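Wollden Community Help > Housing and Tenancy > Shared Laundries

Notice period for changes to laundry hours in a strata building

Posted by Theda Buschmann, 11/04/2024

I own a unit in a building of 34 lots. Our managing agent, Molitz, has advised by letter that the shared laundry will close at 7 pm instead of 10 pm. The letter gave four days' notice and did not refer to any meeting or vote. Several residents work late shifts and are unable to use the machines before closing time. I would be grateful for advice on whether an agent may alter the hours in this manner, and on the correct way to lodge an objection. I have a copy of the by-laws, which state that the laundry is common property "available to all occupiers at reasonable hours". No times are given.

Jörg Janssen

Our agent did the same with the bike room. We complained and they changed it back. I would suggest writing to them.

Mareike Fuchs

The first matter to establish is where the 10 pm closing time came from. If it was set by a resolution of the owners, it should be recorded in the minutes, and the agent would ordinarily need a further resolution to change it. If it was only ever a sign on the door, the position is less clear, and the wording "reasonable hours" becomes important.

Owners are generally entitled to inspect the records of the scheme on written application, and a fee may apply. Please request the minutes, the agency agreement and any correspondence concerning noise from the laundry. The agency agreement will set out which powers have been delegated to Molitz. In our own building the agreement with Rothe permitted the agent to arrange repairs and cleaning and made no mention of hours.

An objection should be in writing and addressed to the secretary, with a copy to the agent. It should quote the by-law, state the date on which the letter was received and set out the outcome sought. Tenants may wish to raise the matter through their landlord. Requirements differ between states, and the relevant fair trading office can confirm the procedure that applies to you.

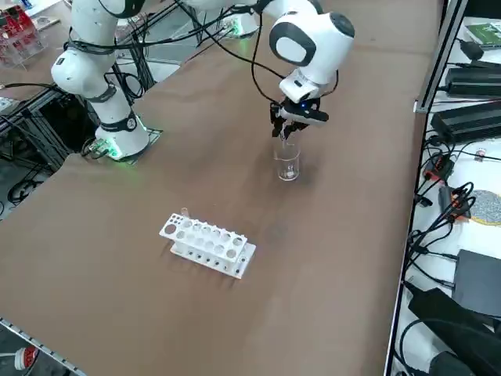 Should residents comply with the new hours while an objection is being considered?

It is advisable to do so. Use of the laundry after the posted time may give rise to a breach notice, and a dispute over that notice would delay the original matter. Residents who incur costs at a laundromat in the meantime should keep their receipts.

Amber Fothergill

I agree with the advice on records. I would add that a motion may be submitted for the next general meeting, and that it should name the opening and closing times in full. Ours read "between 7 am and 9 pm" and was passed in March without debate. The dryers are on a timer now.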